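The Quiet Hours of the Night Bakery

When I moved to Dauda, I did not know anything about bread. In the town where I grew up, bread was something that my mother bought in a plastic bag, and it had the same taste in summer and in winter. In Dauda people speak about bread the way other people speak about weather. They complain, they compare, they remember a good loaf from a certain year.

The bakery called Cullico stands at the lower end of the market street, between a shoe repair shop and a house with closed shutters. It opens for customers at six in the morning, but the lamps are on since long before. The first baker comes at eleven in the evening. I asked if I could stay for a few nights and watch, and they allowed it, with the condition that I keep my coat away from the flour. This was impossible. My coat is still a little white at the elbows.

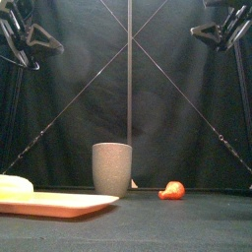 The dough that sleeps

The main bread at Cullico is a round rye loaf with a thick crust. It is made with a sour starter which the bakers feed two times each night. They don't speak about it as an ingredient. They say "she is slow today" or "she did not like the rain." At first I thought this was a joke for the visitor, but they said it also when they believed I was not listening.

The dough rests for 26 hours before it goes in the oven. In many modern bakeries this time is much shorter, and the bakers here have strong opinions on that. A long rest gives a deeper flavor and a crumb which stays soft for several days. It also needs space, and space is what a small bakery does not have. The baskets stand on the shelves, on the stairs to the cellar, and in January even in the office, where the window does not close well and the air is cool enough.

I tried to shape one loaf. The older of the bakers showed me how to pull the edge to the middle, turn, and pull again, always with the same small pressure. Mine looked like a hat that somebody sat on. They baked it with the others and put it on the lowest shelf, and I was surprised to learn later that it was sold.
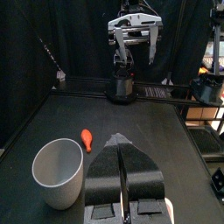
The flour comes from a mill in Wutonon, a village up the river with 321 inhabitants and one bus stop. The mill delivers twice in a month. Each delivery is a bit different, and the bakers must find out again how much water the flour wants to drink. They write this in a notebook with a soft cover, which hangs from a nail near the sink. I was permitted to read some pages. There is almost no full sentence in it, only amounts, arrows, and a word here and there such as "thirsty" or "careful."

At two in the morning the bakery has its loudest moment. The mixer works, the radio plays old dance songs, and the oven door makes a heavy sound each time it closes. Then at four everything becomes calm. The bakers drink tea standing up. They talk about their knees, about the price of butter, about a football game which one of them heard only until the first half. I think this was the hour I liked the most.

Work at night is not easy for a family. One baker told me that for nine years he has eaten his dinner when his children eat their breakfast. He did not say it with sadness, more like a person who gives you his address. The younger ones stay one or two years and then often look for something with daylight. For every new apprentice who comes, the bakery must teach from the beginning how to hold the peel, how to hear if a loaf is done by knocking on its bottom, how to sleep at noon.
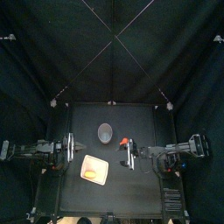 Some of the younger ones go to Fastora, the large bread company on the other side of the river, where the shifts are shorter and the pay is better. The people at Cullico do not speak badly about them. One of those who left still comes on her free mornings to buy a loaf, and she always asks for one from the back of the oven, where the crust gets darker.

The first customers come before the door is open. They wait on the sidewalk with cloth bags, and they know each other, but they speak little. A rye loaf is cut in half if you ask for it, and many of the older people ask. By ten the round loaves are usually gone, and what remains is white rolls and a sweet bread with raisins that I recommend with coffee.

On my last morning I bought two loaves and carried them home under my coat. They were too warm to cut. The bakers had told me to wait 3 hours, and I waited one.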